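Whiteboard ink, wiping and ghosting: notes after a year

The board in the back office gets written on every Sunday evening, when I plan the week's batches, and wiped the following Sunday. For most of last year it also kept a faint copy of every plan I had ever made. I got tired of reading three weeks at once and started writing down what I did to it.

Dry-wipe ink is pigment in a fast solvent with a release agent mixed in. The solvent goes off in seconds, the release agent settles between the pigment and the board, and the dry film sits on top without gripping. Ghosting happens when that layer fails. Either the surface has worn and the pigment gets into the scratches, or the ink has been left so long that the release agent has gone too.

Red was the worst in my notes. Black left on for a week came off with a dry cloth. Red left on for the same week needed a damp one and still left a tint. I can't say whether that is the pigment or simply the make of pen, as I had only the one make of red.

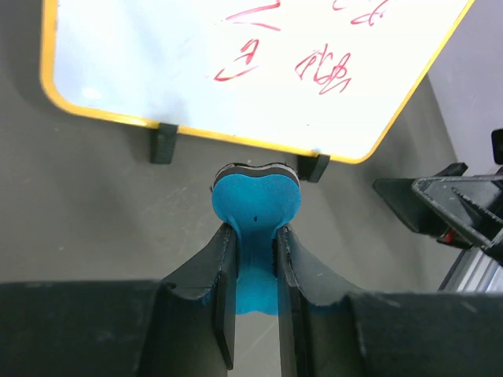
Red marker, with some old grey smudging to the left.

The test itself was simple. I ruled a spare melamine board into 34 squares, wrote the same figure in each and wiped them on different days with different things. The figure was 2,439, the last meter reading I had to hand, and it has a good mixture of curves and straight strokes. Results, in the order I trust them:

Dry felt pad: fine up to day two, poor after that. A dirty pad is worse than no pad, as it moves old pigment into clean squares.

Water with a drop of washing-up liquid: fine to the end of the first week if the board is rinsed afterwards. If it isn't rinsed, the next lot of ink beads and goes patchy.

Isopropyl alcohol, 70 per cent: took off everything, including the 30-day squares. I would keep it for once a month. It strips whatever the maker put on the surface, and the squares I cleaned most often with it were the first to ghost later.

Writing over the old mark with a fresh pen and wiping at once: works well. The new solvent lifts the old film. It uses up pens.

I also borrowed a glass board from the Flenska workshop for a fortnight. Glass has no coating to wear out, so the only thing left to fail is the ink. Nothing ghosted. Pale colours are harder to read on it, and it reflects whatever is opposite - a window, in my case.

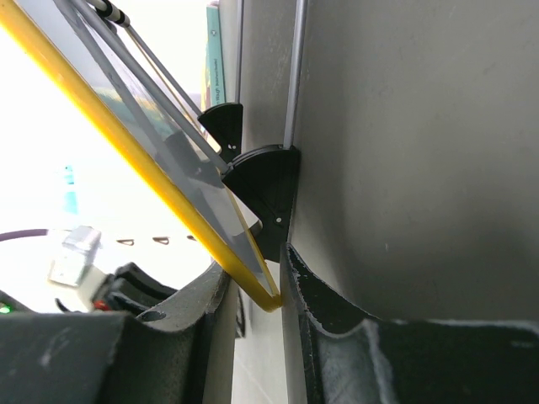 Kamala Salian wrote in to say that the alcohol result matches hers, but that she blames the cloth. Her boards stopped ghosting when she moved from paper towel to microfibre, with the same bottle and the same pens. Paper towel is more abrasive than it looks, she says, and melamine is soft.

I had used paper towel throughout, so that needs doing again. The spare board has one clean side left. I will rule it up the same way and change only the cloth.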